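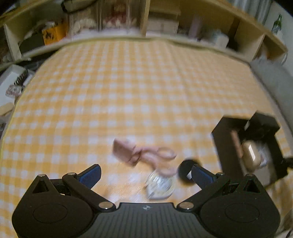 3.2 Collecting the tabletop demos

All Panura demos use the hand-held gripper, two fingers with blue pads. Checked cloth kept on the table throughout -- glossy in places, so glare was left in. Thin straps and clear glass are the hard cases for the depth model. Craddock split: 2,285 clips total, 134 held out for test. Clips under 16 frames droped before training.

Figure 4. Box items used for the clutter subset, including a wooden block, a tape measure and a clear case of press-on nails.
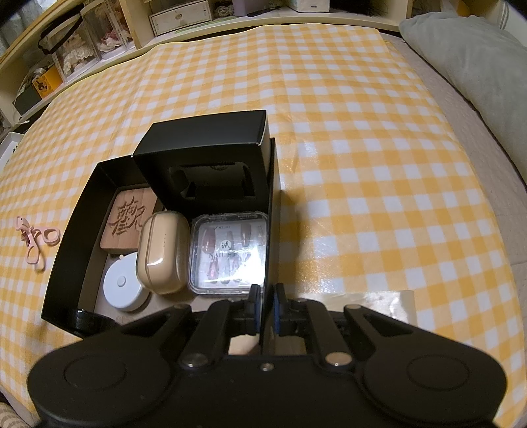

Orkesness, Mar 26, 2025

Notes added after the second pass. Box walls are thin, and we label wall contact seperately from item contact. Up to 50 clips per operator -- more than that and the grasps start to look alike. Karkitz labels from February not merged yet, see 3.4.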